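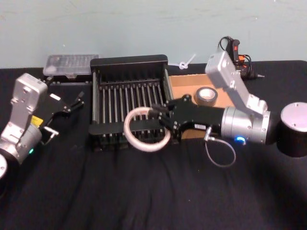 Re: Black tablecloths for craft fair booths, what fabric?

lorena_c
I'm doing my first indoor fair in August and need a black cover for an 8 foot table. I sell small ceramics, mostly white and pale green. My test cloth wrinkles as soon as I fold it and looks messy by the time I get it out of the bag. What are people using? I'd like to stay under 55 dollars.

Lorena Cisternas

hillsidepots
Polyester, the heavy kind that banquet halls use. Roll it on a cardboard tube when you pack up. I've had mine for 16 fairs and I have never ironed it.

tanasarn_p
I'll disagree on polyester. Under hall lights it has a shine, and that shows up next to matte glaze. I switched to a cotton and linen blend from Furnetti and it looks much better with pottery. It does wrinkle. I bring a travel steamer and do the front drop only, then the top gets covered with risers anyway.

hillsidepots
Depends on the polyester. The cheap satin type shines, the spun type doesn't. And a lot of halls charge for power, so I wouldn't plan on a steamer.

tanasarn_p
Fair point about the power. I steam at home and hang it in the van.

mudroom
Has anyone tried stretch covers? I bought a fitted one from Hirside and the corners are tight enough that there is nothing to smooth out. The downside is you can't get at your boxes under the table without lifting the whole side.

lorena_c
I need to get under there a lot, so fitted is probably out. Does spun polyester pick up dust? My cat hair situation is not great.

hillsidepots
All black picks up lint. Keep a roller under the table. Clay dust is worse — wipe the feet of your pots before you set them down.

ketteringkiln
Going against the crowd, but why black? I used it for years and changed to dark gray. Dust shows less and white pots still stand out. Check the rules first if your fair is strict. Ours says covers must reach the floor on the public side and be flame retardant, and they do look at the tag.

lorena_c
I hadn't thought about the tag. The hall holds 300 people, so I'd guess they have a rule. I'll email them before I buy anything.

tanasarn_p
Good idea. Furnetti didn't have a treated version when I bought mine, so ask them too. You can get a spray, but some fairs won't take it without a certificate.

lorena_c
Thanks all. Leaning toward spun polyester in gray, rolled on a tube. Will post again once I hear from the hall.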